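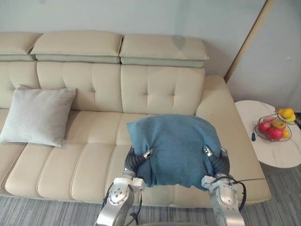

How often should the smoke alarms in a furnished unit be tested?

Once a month by whoever lives there, and again at every turnover by whoever signs the sheet. The hallway test button tells you the horn works. It tells you very little about the alarm in the back bedroom.

Furnished Unit Safety Checklist, Govus Building
Saderine Property Services
Revised 3/17/22

Mark each line OK, FIX or NOT CHECKED. Please use NOT CHECKED when it applies. The last batch of sheets had 33 units on it and hardly a mark outside the OK column, and I don't believe it.

1. Smoke and carbon monoxide alarms
Alarm present in each bedroom and in the hall outside
Date on back read and written down
Horn sounded at each alarm
Comment: "Looks new" is not a date. White plastic looks new for a long time. If the label has been painted over, mark FIX.

2. Doors and exits
Entry door opens fully and closes by itself
Deadbolt turns from inside without a key
Bedroom window opens, stays open, closes again
Comment: The form used to ask whether exits were "adequate." Everyone wrote that they were. Open the window all the way.

3. Outlets and cords
Kitchen and bathroom outlets trip and reset
No cords under rugs or behind seat cushions
No power strip plugged into another power strip
Comment: Pull the furniture out from the wall. I have been told this was done in units where the dust line hadn't moved.

4. Heating
Baseboard heaters clear of drapes, bedding and furniture
Thermostat responds
Portable heaters: write down the wattage from the plate
Comment: The Enex wall panels in the north units are sold as cool to the touch. Maybe so. We still keep soft furnishings away from them, and I'd want more than a sales sheet before changing that.

5. Upholstery, throws and bedding
Flammability label found on sofa and mattress, or noted as missing
No tears with filling exposed
Throws and spare blankets kept away from heaters, lamps and the stove
Comment: A missing label doesn't mean a bad sofa, and a label in place doesn't mean a safe one. Record what you find and leave the verdict out.

6. Laundry closet
Lint screen cleaned
Duct attached at both ends, no crushed sections
Outside flap moves freely
Nothing stored on top of the dryer or against the back of it
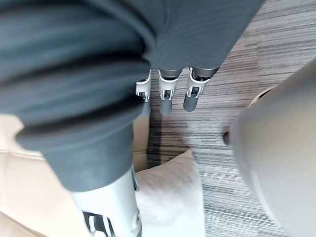 A tenant wrote in after the last round to say that the lint screen had been clean at every visit and the clothes still took two cycles to dry, and asked whether anyone had looked past the screen. Fair question. The sheet said OK and the duct line was blank. From now on a long drying time is a FIX until the duct has been taken off and looked into.

7. Kitchen
Extinguisher mounted, gauge in the green, pin in place
Range hood filter washed
Anti-tip bracket on the range tested by hand
Comment: The Wanyama service invoice came to $637 and lists "extinguishers, all." It doesn't say which ones. Copy the tag date for each unit yourself.

8. Water heater
Relief valve pipe runs down and isn't capped
No rust or damp at the base
Comment: Don't pull the test lever on the older tanks. Leave those to the plumber.

Sign the back and put the time in and time out. A sheet showing all eight sections done in six minutes will be sent back. Next round is in April, and the FIX items from this one should be closed before then. If they aren't, carry them over in full and keep the original date next to each.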